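Areti Sarantis has read enough children's novels about plucky orphans to be tired of them, and she says so before I have sat down. Her own, Fisurcombe, has one on page 15.

"She's not plucky," Sarantis says. "She's rude and she steals. I had letters about it before the book was even out."

The publisher, Tridora, calls it a book for ages 10 and up. Sarantis doubts the label means much. 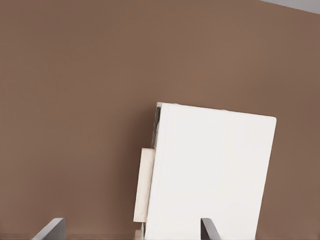
"Who checks? A bored child of eight will read it, and a child of 12 who hates boats won't."

I ask about prizes. Hirine, her last book, was shortlisted for two and sold 400 copies that winter. She shrugs. "A sticker on the cover sells to grandparents. I'm not sure it has ever sold to a child."

Her editor, Fenna Van Hecke, cut 45 pages from the new one, including a whole chapter set in a lighthouse. Was she right?

"Probably. I still think the lighthouse was the best bit, but I would."
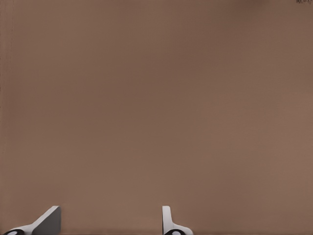
A plain brownish surface.

There may be a sequel. Tridora would like one by next December, and Sarantis has so far written the first line, which she already dislikes.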